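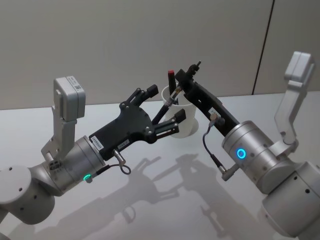

Skumavura two-arm bench kit: frequently asked questions

What is included in the kit?
Two arms, two grippers, two wrist camera modules with brackets, the controller, an emergency stop and a power supply. The table is not included. Any rigid, level surface that accepts the base clamps will do.

Can I order a single arm?
Yes. The single-arm version is order code 1023. The two-arm kit is 1079. A single arm can be upgraded later, but the controller must go back to Hernon for a second motor board.

What do the wrist ring lights mean?
The color is set per arm in the controller menu. It shows which program channel the arm is assigned to. The two arms can show different colors at the same time. Flashing red is reserved for faults and cannot be reassigned.

What kind of work is it meant for?
Light handling of small items: pens, caps, cups, vials, short tools. Tasks where both grippers work close together over one container are supported. It is not rated for food contact or for use outdoors.

How do I keep the arms from hitting each other?
Turn on Shared Zone in the motion settings and draw the zone around the work area. Speed inside the zone is limited. The check covers the arm bodies, the camera brackets and the standard fingers. Custom fingers have to be entered by hand, with their full length.

How many demonstrations does a new task need?
It depends on how much the object positions vary. The pen-and-cup task supplied with the software was trained on 1000 recorded runs. A task with fixed positions needs far fewer.

Do shadows on the table affect the cameras?
They can. Use diffuse overhead light and keep it the same for recording and for playback. A plain, matte background helps.

How should the gripper cable be routed?
Leave a free loop between the gripper and the wrist connector. Rotate the wrist through its full range by hand, power off, before the first run. Do not tie the cable to the camera bracket.

The controller shows code 2091. What is it?
Loss of signal from a wrist camera. Reseat the connector and restart. If the code returns, replace the cable (Stelmakh part, sold separately).

Does it work with Grorna software?
Recorded runs can be exported to Grorna. Live control from Grorna is not supported.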